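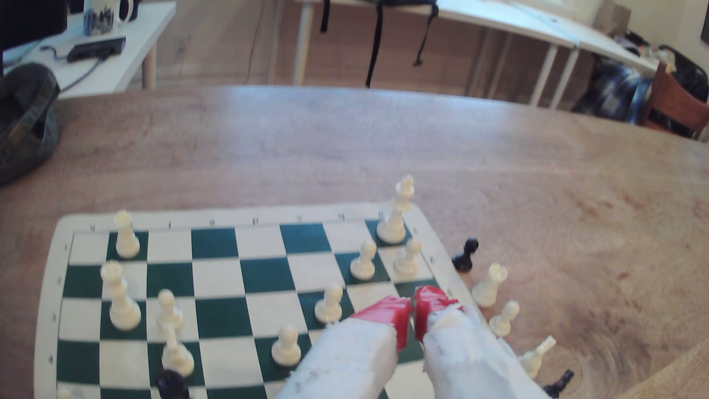
Vasylyna Polishchuk reckons I made up my mind before opening the report, and that if the chess lessons had been violin lessons I'd have been kinder. Noted, and written down at the front so I have to look at it every time I come back to this entry. Her other remark was that a small effect on eight-year-olds is still an effect on eight-year-olds. I agree with that one, if there is an effect.

Dec 20, 2025

Read the Durketti report properly, start to finish, with the appendices. Before today I'd only seen the summary and the slides Stodosum sent round. The claim is that a year of weekly chess in primary school "raises attainment in mathematics". Stodton wants a view from us before they pay for a second year. They want it short. This entry is the long version.

What was done, as far as I can tell:

- 605 pupils at the start, 594 with a maths score at the end
- 5 schools with chess, 5 without
- weekly lesson, in school time, in the slot that had been music or "topic" depending on the school
- same maths paper before and after, bought in from Didenko
- tutors supplied by Durketti, who also wrote the report

Dropout is the good news. Losing eleven children out of 605 over a school year is very little, and I went looking for something odd in it and found nothing. They're spread over both groups and most had moved away. Fine. I'll say so in the note, in the first paragraph, so that it doesn't look as if we only turned up to throw things.

**How the schools were picked**

Here it starts to go wrong. The body of the report says schools were "allocated". The slides say "randomly allocated". Appendix B says heads were invited to an information evening in July and that "schools expressing readiness" were given the chess places first. Those three can't all be true, and my money is on the appendix, which reads as if it was written by the person who booked the room.

If the keen heads got the chess, then we're comparing schools with keen heads to schools without. A head who will turn up to a voluntary evening in July and rearrange a timetable by September is probably doing other things as well. New maths books, a good Year 4 teacher poached from down the road, who knows. The report doesn't list what else changed in any of the schools that year. I'd have asked that before I asked about chess.

Gaétan's answer to this (on the phone, so I'm paraphrasing) is that the before scores were similar in the two groups, so what's the problem. They were similar. But similar on the way in doesn't mean they were heading in the same direction. A school on the way up and a school on the way down pass each other at some point, and on that day they look identical. We'd need the scores from the year before that, and nobody kept them, or nobody has sent them.

**How many things were really compared**

The analysis treats every child as a separate piece of evidence. They aren't. Children in one class share a teacher, a room, a bout of flu and a week when the boiler was off. What was given chess or not given chess was the school, so there are 5 on one side and 5 on the other, and the 594 is there to make it look bigger. I redid it crudely on school averages from the table in Appendix D. The two groups overlap a lot. Of the chess schools, 2 did very well and the other three are mixed in with the comparison schools. Take out those 2 and I can't see anything left that I'd want to put a name to.

Of course I can't just take out the schools I don't like. I wrote that down to see how much was leaning on them, and it's nearly everything. What I'd like to know is whether those two have something else in common. Same tutor? Same maths lead? The report gives tutors' initials for some of the schools and leaves them off for others. Have asked.

**What the comparison children were doing**

Nothing, is the answer. Ordinary lessons. So the chess children had a new visitor each week, kit brought in specially, a tournament at the end and certificates. The comparison children had the same Tuesday they'd always had. 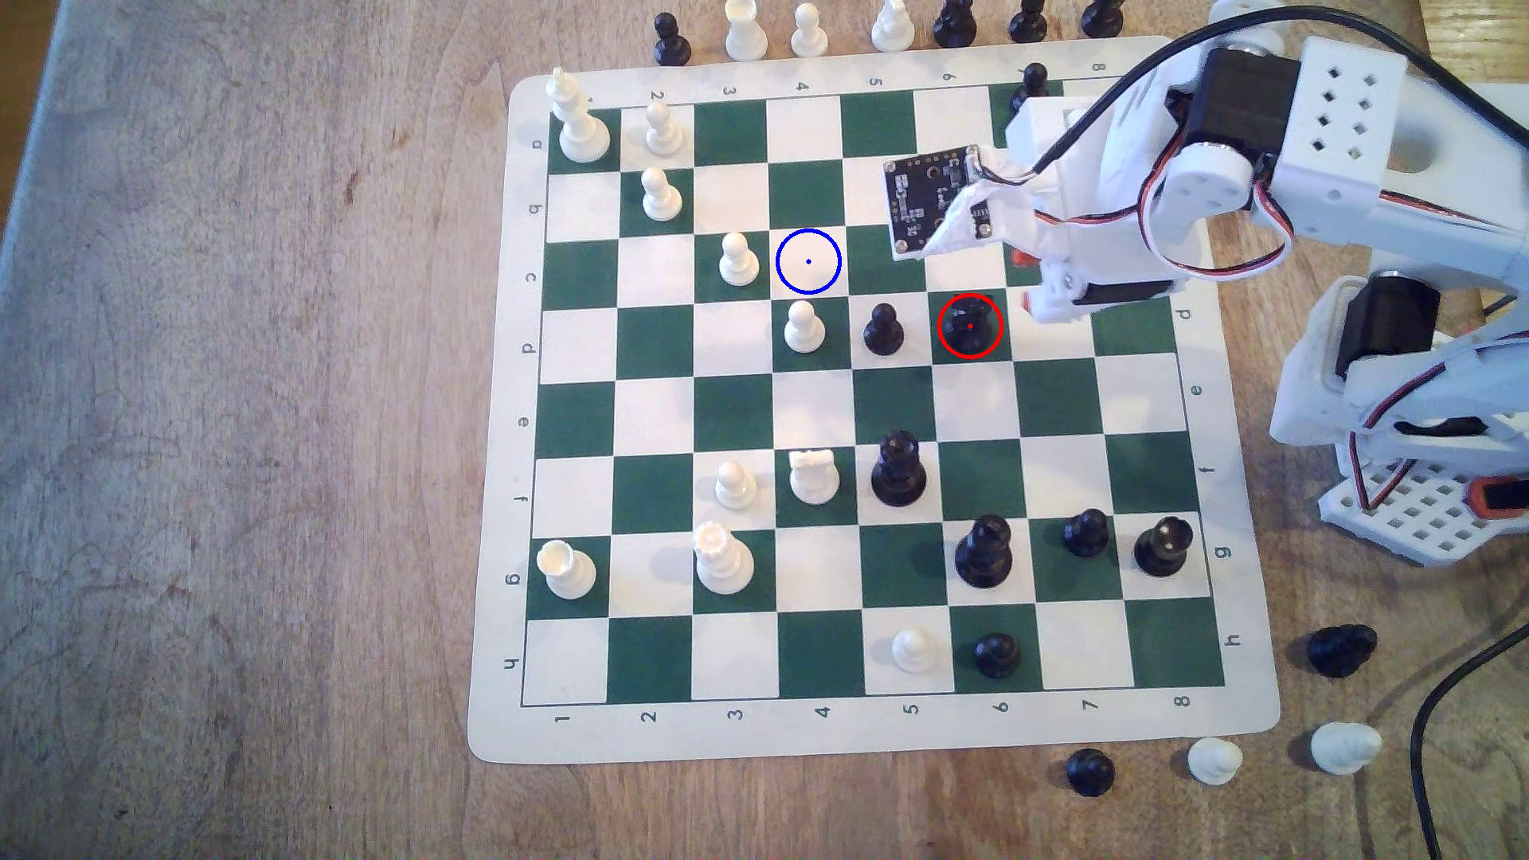

Any of that could lift a test score for a while with no chess in it at all. A visiting adult who is pleased to see you and knows your name is worth something. So is being told that you're in the special group, and they were told, because there's a letter home in Appendix F that says "your child's school has been chosen". The proper comparison is another game taught by another cheerful visitor for the same length of time. Draughts would do. I've seen it done that way elsewhere, on a small scale, and what I remember is a lot of shrugging, but I haven't got the papers to hand and I'm not going to lean on memory in a note about people being careless with evidence. Look them up on Monday.

Vasylyna's point, when I read her this bit, was that Stodton may not care. If the children do better because a nice person came in with a bag of chess sets, they still do better, and the money was still well spent. I've gone back and forth on this. I think she's right for one year in one place. I don't think she's right once the report starts saying that chess "trains the reasoning used in arithmetic", because then the next school will buy the software version with no nice person attached. Durketti has a software version. It's on the back page.

**The test**

Same paper twice. I haven't been allowed to see it (Didenko wants a form signed) but one of the sample questions in the brochure has a grid with letters along one side and numbers along the other, and asks which square the star is in. A child who has spent a year saying "knight to f3" is going to find that easy. Would I call it maths? Yes, it's coordinates, it's on the curriculum. Would I call it evidence that chess makes you better at fractions? No. If the gain sits mostly in the grid questions then we've learnt that practice at grids helps with grids.

Asked for the scores question by question. The answer was that only totals were kept. I find that hard to believe as somebody must have marked the things. Asked again, more politely.

Also not clear who gave the test. In the chess schools it seems the tutors were in the room for the second sitting and not for the first. May be nothing. I'd still rather they'd gone for a walk.

**Things I tried to be fair about**

1. The children liked it. There's a whole section of comments and even allowing for somebody having picked the nicest, they liked it. One boy wrote that he lost every game and wants to do it again next year. That's worth more to me than the effect size, and it isn't in the summary.
2. Attendance on chess days. They claim it went up. The registers are in there and I went through them, and it did, a little, in four of the chess schools. No claim is made about the comparison schools so I can't do anything with it. Shame.
3. Nobody hid anything, as far as I can see. Everything I'm complaining about is in their own appendices. It's the summary that has lost its memory.
4. I play chess, badly, and would like it to be true. Putting that here because V. says people should declare these things.

**What happened to the lesson it replaced**

Missed this first time through. If chess went in, something came out, and in two of the schools it was music. There's no mention of what that cost. You can't give a child an extra hour of anything for free in a school day. If the report had been written by the music teacher it would have a different title.

**Draft wording for Stodton** (second go, first was rude)

> The scheme was well run and popular, and very few pupils were lost along the way. The report does not show that chess lessons improved mathematics. Schools appear to have been chosen partly on enthusiasm, the comparison group was offered nothing in place of chess, and most of the difference comes from a small number of schools. We would support a second year on the grounds that children enjoy it. We would not support it as a way of raising maths results without a fairer comparison.

Gaétan McKinnon wants "does not show" softened to "does not yet show". I don't like "yet". It promises something. Left it out, he can put it back over my name if he feels strongly.

He also wants to know what a fairer comparison would cost. Most of what's needed is cheap if done at the beginning: draw the schools out of a hat in front of someone, run draughts or drama in the other half, use a different paper the second time, keep the answers to each question, and have it marked by someone who doesn't know which school it came from. The draughts tutors are the only expensive part. Alternatively give everyone chess but half of them a term later, and test before the second lot start. Stodton might go for that as nobody gets left out. It doesn't deal with the cheerful visitor problem.

**Still waiting on**

- which of the three accounts of the allocation is right (Stodosum)
- tutors' initials, all schools
- Didenko form, and whether I'm allowed to quote questions if I sign it
- earlier scores, if they exist
- the draughts papers. Try the grey box file first, then ask V., who I think borrowed them

Sums on school averages are in the back of this book, in pencil. I did them twice and got the same answer, though I used the same wrong-looking figure for one of the comparison schools both times. It's printed differently in Appendix D and in the chart. Used D. If the chart is right the gap gets slightly bigger, in their favour, and I'll have to say so.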